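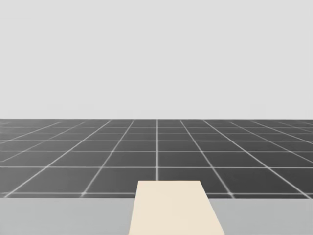

Television Drama Desk, Zondwood Screen Reference

Laing (television serial)

Laing is a South African television soap opera produced by Grinidon for weekday evening broadcast. It is set in a fictional freight town of the same name and follows two families with competing claims to a haulage company. The serial is recorded in several languages, chiefly isiZulu, Sesotho and English, with English subtitles throughout. Its first series ran to 507 episodes.

Format

Each episode occupies a half-hour slot and contains 20 minutes of drama, the remainder being given over to titles, a recap and advertising. Stories are planned in blocks of seven weeks. A block normally carries one main plot, two lesser plots and a running comic thread set in the town's taxi office. Episodes end on an unresolved scene, which is picked up after the titles of the next episode without a gap in story time.

The writing room works from a long document known as the ledger, in which births, marriages, debts and deaths of characters are entered by episode. Changes to the ledger require the agreement of the head writer and the script editor.

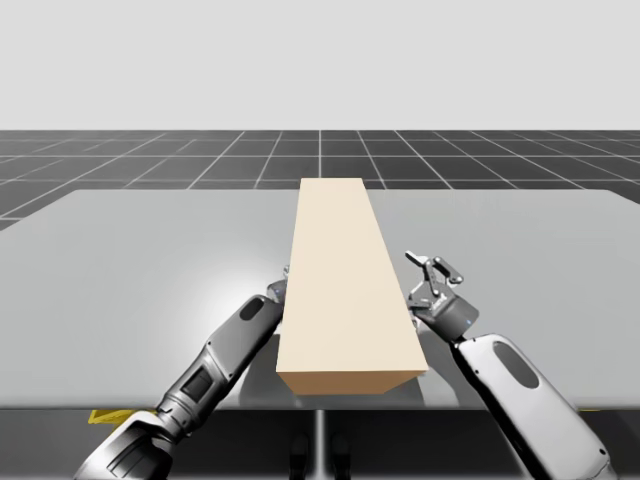
Laing: production section.

Production

Interior scenes are recorded on standing sets. Exteriors are recorded in batches, usually in May, when daylight is steady and the rain has ended. Recording begins at 7 a.m. and scenes are grouped by set, so that an actor may play parts of several episodes in a single morning. The theme music was replaced once, at the start of the second series, and the earlier version is still heard in flashbacks.

Departures of cast members

The serial has used three methods for writing out a character: relocation, death within the story, and recasting. Relocation is the most common. Recasting was applied to the younger Drimov son, whose change of actor was not mentioned in the dialogue. Where a performer has died during a series, the role has been retired and a dedication card shown before the closing credits. Scenes already recorded are broadcast with the consent of the family.

Reception

Reviewers praised the treatment of debt and inheritance and criticised the slow pace of the middle episodes of the first series. A public screening of the 600th episode was held in a community hall and followed by a discussion with the writers. 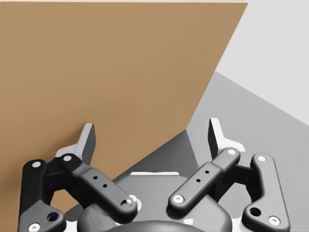
Is the role of a performer who has died given to another actor?
The role is retired. Recasting is used only where the performer has left for other reasons.

See also: Soap opera; Multilingual broadcasting; List of Grinidon productions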